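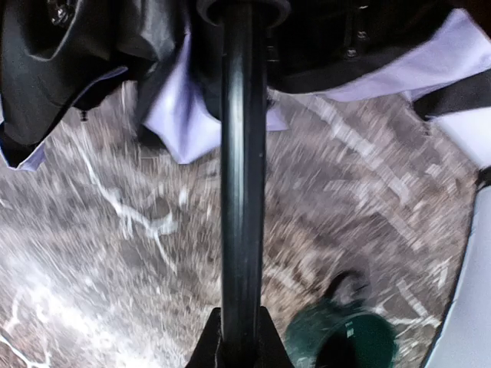 Up at half six because I'd dreamt about the harbour level again, and once that happens there's no going back to sleep. Made tea, opened the laptop, and there it was, the save file from last night with Fludotham still stuck under a metre of fog that I can't seem to turn down without killing the lamps as well.

I've been at this game for 2 years now, evenings mostly, and I still get a silly thrill when something I wrote moves about on its own. The ferry did it today! It left the quay, crossed the bay, turned round and came back, all without sinking or flying off into the sky (it's done both, more than once). I watched it go over and back for far too long with my toast going cold.

The bad news is the quest log. It's now at 469 entries and I'm fairly sure a good chunk of them can't be reached by any living player. There's a whole string about a stolen bell that starts with a fishmonger I deleted in August. So the bell is stolen, everyone in town is terribly upset about it, and you can't do a thing. I spent the morning rewiring that lot so the lighthouse keeper hands it out instead, which meant giving her some new lines, which meant an hour of trying to sound like a grumpy old woman who likes soup. 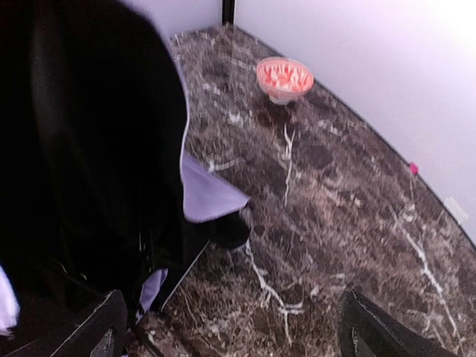

After lunch I had a go at the music. I'd been putting it off. The Hurnico theme is lovely for the first few bars and then it loops, and by the tenth time round you want to throw something. I've cut it in half and left long gaps with only wind and gulls, and it's so much better – you hear your own footsteps on the boards and the place feels twice the size.

Then a wobble, mid-afternoon. I looked at the page for Skelinent, which came out last week and does the foggy island thing beautifully, and I sulked for a bit. It has proper swimming! Mine has a man who walks into the sea and gets put back on the beach. But it's also got no ferry, so there.
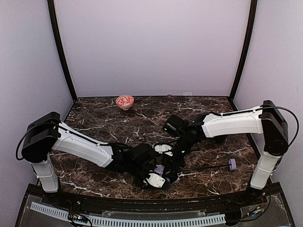 Wrote to the test group to say the new build will be up tonight. There are 200 people on the list and I'd guess most of them have forgotten they signed up, but the ones who do play send me wonderful long messages about doors that open the wrong way. I've asked them to leave the Akyol caves alone for now as the ladders are still broken.

Build's uploading as I write this, going very slowly. Must remember tomorrow to fix the inn door, and to put the fog slider back in the menu.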